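Building Materials 2: Mortars, Plasters and Masonry
Handout for Unit 4: Lime mortar, from the kiln to the joint

Welcome back! This is my favorite unit of the course, and I'm not going to hide it. Lime is the oldest binder most of us will ever work with, and once you understand how it hardens, half the strange things you see on old walls begin to make sense. Read this before the lab and bring it with you, since we'll mark it up as we go.

1. The lime cycle

Limestone is mostly calcium carbonate. Heat it in a kiln to a good bright red and it gives off carbon dioxide, leaving quicklime (calcium oxide). Add water and the quicklime slakes, with a great deal of heat, into calcium hydroxide. Put that in a wall as mortar and it slowly takes carbon dioxide back out of the air and turns into calcium carbonate again. So the wall ends up holding a kind of stone that started out as stone. I still think that's wonderful.

Write the three reactions in your notebook:

CaCO3 -> CaO + CO2 (burning)
CaO + H2O -> Ca(OH)2 (slaking)
Ca(OH)2 + CO2 -> CaCO3 + H2O (carbonation)

Look at the water in the last line. Carbonation needs a little moisture to get going, because the gas has to dissolve before it can react. A joint that is bone dry stalls. A joint that is soaked also stalls, as gas moves very slowly through pores full of water. You want damp.

2. Air lime and hydraulic lime

Air lime (putty or dry hydrate) hardens by carbonation only. Hydraulic lime is burned from limestone with some clay in it, and the silica gives you compounds that set with water, much like the ones in portland cement but weaker and slower. The grades NHL 2, NHL 3.5 and NHL 5 refer to minimum compressive strength in MPa at 28 days, tested on standard mortar. People mix this up every year: the number is a strength class and says nothing about how much sand to use.

For soft historic brick, stay low. The mortar should be weaker and more permeable than the unit it holds. If something has to crack or wear away, let it be the joint, which you can rake out and fill again.
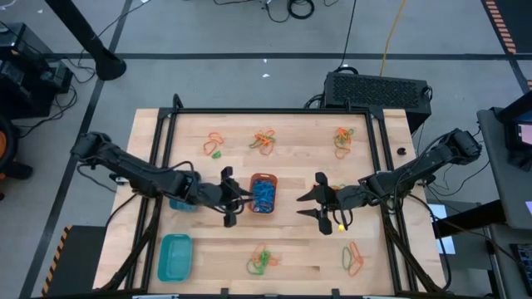
3. Sand, and why the voids matter

Sand does most of the work in a lime mortar, and it gets almost none of the credit! We want a sharp, well-graded sand, with grains running from coarse to fine so the small ones sit in the gaps between the large ones. Pour water into a measured volume of dry sand until it just reaches the surface, and the water you used is your void volume. For many good sands it comes out near a third, and there you have the old 1:3 mix. Think of the blue rubber bands in that orange basket: a heap like that takes up far more room than the rubber itself would, and what's left over is air. A one-size sand has the same trouble, and the binder has to fill every bit of it. More binder means more shrinkage, and more shrinkage means cracks.

Our three lab sands are Nadside (sharp, well graded), Pleridlow (fine and rather round) and Kocsis (coarse, with some silt). Do the void test on each one before you look at the sieve curves. Guess first, then measure. It's much more fun.

4. Lab work

Each bench makes one air lime batch and one NHL 3.5 batch with the same sand. Gauge by volume in the boxes, never by the shovel. Mix, let it stand, mix again, and only then decide whether it needs water. It usually doesn't.

Cast your prisms, label them with bench, sand and date, and cover them with damp burlap. We break the first set at 14 days and keep the rest for later in the term. Don't expect much from the air lime at that age!

After breaking a prism, spray the fresh face with phenolphthalein. Pink means the lime is still alkaline, and clear means it has carbonated. Measure the depth of the clear band on all four sides and write down the lowest and the highest value. Gloves and goggles the whole time, please. Wet lime burns skin and is terrible for eyes.

5. Field visit

We'll look at the garden wall at Ellov, which was repointed in January, in colder weather than I'd have picked. Check the joints low down near the path, where splash and frost meet. Bring a pocket knife, a hand lens and warm socks.

For next time

Read the chapter on pozzolans.
Work out the dry hydrate you need for 108 liters of sand at 1:3 by volume.
Find one wall near where you live with hard gray cement pointing on soft brick, and sketch what the brick faces are doing. I can't wait to see these.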